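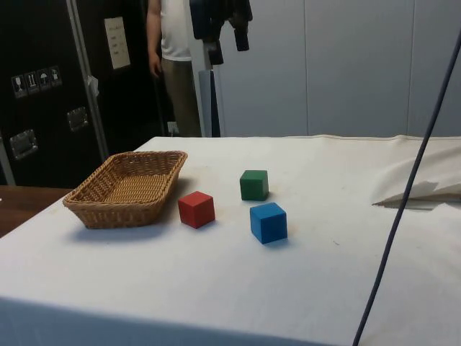 Stesen Play Library: Toy Checking and Repairs

Painted blocks, baskets and cloths: what changes from February

The repairs bench has spent much of the winter on painted wooden blocks and the baskets they go out in. Blocks are the most borrowed item in the Stesen catalogue and they come back in every condition, so the checking procedure has been rewritten. The new version applies to all loans returned from the first Sunday in February. The old laminated card by the sink should be thrown away.

Stock and numbering

The catalogue stood at 3,184 items at the winter count. A block set counts as one item, whatever its size, and the basket it travels in is part of the same item. Baskets were catalogued separately until last year, and a number of old records still show two entries for one set. If you come across a pair of records like this, keep the lower number, copy any repair notes across and mark the higher number as withdrawn. Do not reuse withdrawn numbers.

The small starter sets hold three cubes, one each of red, green and blue. Larger sets are made up from the same stock with yellow and plain added. Plain blocks are oiled and follow a different procedure, which is unchanged.

Checking on return

Blocks are tipped out on to a white cloth on the checking table. Paint flakes, grit and loose wicker show up readily on white and are easy to miss on bare wood or on the green felt we used before. Smooth the cloth flat where the blocks will stand. Creases elsewhere do not matter. Faint marks that have survived a wash do not matter either, but shake the cloth outdoors between sets so that debris from one is not recorded against the next.

Spread the blocks so that none is touching another. Turn each one through all 6 faces under the lamp. Run a thumb along every edge and then across every corner. The following are faults:

Lifted paint, where an edge of the film can be caught with a fingernail.
Bare wood larger than a lentil.
Any split that a nail will enter.
Raised grain that snags the cloth.
Tackiness, on any face, at room temperature.

Uneven colour is not a fault. The blocks are brush painted, and a matte finish put on by hand will vary across a face. Top faces look paler than the sides under the lamp in any case, and several blocks were sent for repainting last autumn on that basis when nothing was wrong with them. Before writing "faded" on a ticket, turn the block so that the face in question is uppermost and compare it with its neighbour.

A set with one faulty block is held back whole. Do not send out a starter set with two cubes and a note.

Cleaning

Wipe with a cloth wrung out in warm water and a little washing-up liquid, then with a second cloth wrung out in plain water. Stand the blocks on the rack with a gap between them and turn them once after an hour. They must not be soaked, and they must not go in the dishwasher at Vorkbridge, which has now been tried twice. Softwood cubes swell across the grain and the paint lets go at the arrises first.

Crayon comes off with a dry cloth and patience. Biro generally does not come off and is not a fault unless it is rude.

Repainting

We have settled on Florker water-based paint for all three colours. The tin must carry the toy safety marking; if the label is missing or cannot be read, the tin is not used, however full it is. Red, green and blue are ordered as numbered shades and the numbers are written inside the cupboard door. Please do not mix a near match from what is left. The green in particular is a deep shade and any lighter green looks like a different set once it is back in a basket.

Sand the whole face, never just the patch. Use 120 grit to level the edge of the old paint and 240 to finish. Remove dust with a barely damp cloth and leave for twenty minutes. Apply two thin coats, with 4 hours between them, painting five faces and standing the block on the pin board. The last face is done the following day. Repainted blocks stay on the top shelf for seven days before they are lent, and the ticket stays with them until then.

Thick single coats were the cause of nearly all the tacky blocks found this winter. They skin over and feel ready by the evening, and then mark when they are pressed together in a basket.

Baskets

Starter sets go out in the shallow rectangular wicker baskets. The sides flare slightly, which allows them to nest for storage, and a child can see what is inside without tipping it. They are less robust than the plastic tubs and take longer to check.

Empty the basket fully and turn it over. Tap the base twice. Look at the rim first, as this is where the weave opens, then at the inner walls, then at the four corners of the base. Broken ends that point inwards are cut back flush with side cutters. Ends that point outwards can be tucked if they are long enough and cut if they are not. If two neighbouring strands have gone at the rim, withdraw the basket. Glue is not to be used on rims.

A basket that has been left somewhere damp will smell of it. Brush it, leave it by the open window for two days and check again. If it still smells it goes on the withdrawn pile. Do not line baskets with fabric to cover rough places.

Replacement baskets come from Quinlan in the same size and in a natural tan. The handled type listed next to them is taller and does not nest with ours. Two of these arrived by mistake before Christmas and are being used for pegs.

Cloths

White cotton only, large enough to hang over the front of the table. The overhang stops a dropped flake going down the gap between the table and the drawer unit. Cloths are washed at 60 degrees without softener, which leaves a film that picks up on fresh paint. Retire a cloth to the paint cupboard when it has a hole in it.

Spare cloth may be gathered towards the back of the table, clear of the blocks. Pins and clips are not to be used to hold it in place.

Tickets

Each set now has a single ticket with a box for the basket and a box for the blocks. Both must be initialled before the set goes back on the shelf. Write the fault, the face or position, and what was done. "Fixed" is not enough. "Blue, one edge, lifted paint, sanded and two coats" is enough.

The bench has initialled almost 2,000 tickets under the old system, and the most frequent entry in the notes column is a tick. It has not been possible to work out from these which paint has lasted, which colour chips most or how long a basket stays in use. A year of properly filled tickets should answer all three and will decide whether we go on buying wicker.

Borrowers

Returns are easier to check when the set comes back dry, in its own basket and with nothing else in it. Please report missing blocks at the desk. There is no charge for a first lost cube, and we hold spares in each colour. Borrowers are asked not to repaint or varnish anything themselves.

The new procedure sheet is in the drawer under the checking table. Old-style tickets can be used as scrap.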